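3.2 What we bought, and in what order

I'll own up to having written the first budget for this work on the back of a train timetable, and it showed. We had one lump of money for the Birkton lab, a deadline in October, and a fairly dreamy idea of what two hand-held grippers and a table would cost us once everything that hangs off them was added in.

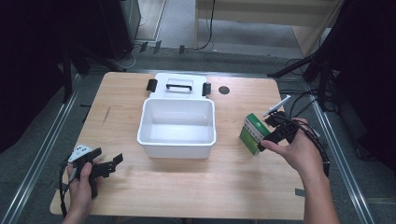

Figure 4. Two hand-held grippers at the packing table. The right one holds a small green-and-white box; the storage box stands open between them.

Our second reader at Inska wrote back that the budget had the sums upside down: the grippers were the cheap bit, and we would spend the real money on spares, mounts and people's afternoons. I grumbled for a day or so and then redid the whole sheet, and I'm glad I did, as the version that went to Jomen for approval on 6 August 2019 looked very different from the first.

The old sheet had a robot arm at the top and everything else squeezed in underneath. In the new one we put the arm off until the second year (we could borrow time on the one at Mbeki if we got desperate) and collected all the packing demonstrations by hand first. Packing is a nice task to plan around. The objects are things you can get from any chemist or stationer, the box they go into costs next to nothing, and if a carton gets squashed you fetch another. We set aside 194 pounds for objects and boxes for the entire study and still had change at the end!

Cables were another matter. I had put down a single line for "leads and bits", 40 pounds, which I thought was generous. It went in the first fortnight. Each gripper needs its own run back to the recording computer, long enough that the person holding it can reach right across the table without feeling a tug, and you want a spare of every length in the drawer. The final figure for cables, clips and tape was 389 pounds, and if I were planning this again I'd put that number in from the start and not argue about it.

Then there's the question of how many grippers to buy. Table 2 gives the costs for one pair, two pairs and three. We went for two pairs, one in use and one on the shelf, mostly on account of the jaws: the supplier quoted 23 working days for replacements, and a stoppage that long would have swallowed most of our booked sessions. A second pair cost us less than rebooking the room would have. The Inska reader still thinks a box of spare jaws would have done the same job for a good deal less, and for a lab with somebody handy on staff that may well be right. We didn't have anybody handy on staff.

One thing we left out altogether was furniture. The table was already ours, so it appears as zero in Table 2, and anyone copying our figures should bear that in mind. The same goes for tripods, which we had from an older project. A group starting with a bare room should add a line for both, and probably a bit for curtains too if the windows are anything like ours.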